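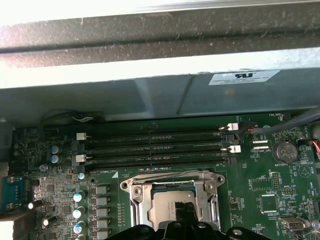
Grüne Hauptplatine in einem Metallgehäuse, die vier Speichersteckplätze sind leer.

Startseite > Meinung > Essay

Suchbegriff eingeben Suchen

Vom Glück, etwas länger zu behalten

Meine Küchenwaage ist 19 Jahre alt, und ich hänge an ihr, wie man eben an Dingen hängt, die einen durch drei Wohnungen und zahllose Pflaumenkuchen begleitet haben. Sie stammt noch von Tavares, das Glas hat einen Sprung, und wer sie benutzt, muss wissen, dass sie erst beim zweiten Drücken angeht. Besuch weiß das nicht und hält sie für kaputt.

Im vergangenen Oktober stand ich trotzdem bei Barnuvel im Laden und hätte beinahe eine neue gekauft (so schön flach war sie, und in einem Blau, das mir seither nicht aus dem Kopf geht!). Gekauft habe ich dann Batterien. Auf dem Heimweg habe ich mich gefragt, warum mir das fast peinlich war, so als müsste man sich entschuldigen, wenn man etwas Altes weiter benutzt.

Ich glaube, wir haben das Behalten ein wenig verlernt. Meine Großmutter stopfte Socken, während sie Radio hörte, und hätte sich sehr gewundert, wenn man sie dafür gelobt hätte. Heute gibt es Kurse dafür, und ich bin froh um jeden einzelnen, aber ein bisschen wehmütig macht es mich doch. Natürlich kann man nicht alles aufheben, mein Keller ist da ein mahnendes Beispiel, und manches Gerät frisst Strom, dass einem bei der Abrechnung schwindlig wird.

Nur fragen könnte man sich öfter, bevor man bestellt, ob das Alte nicht noch einen Winter schafft. Meinen Mantel lasse ich jetzt zum zweiten Mal füttern, und die Schneiderin in der Wullongate freut sich schon, sagt sie jedenfalls.

Weitere Beiträge
Warum ich wieder Briefe schreibe
Der Kuchen am Nachmittag
Ein Lob der Nebenstraße
Was im Keller bleiben darf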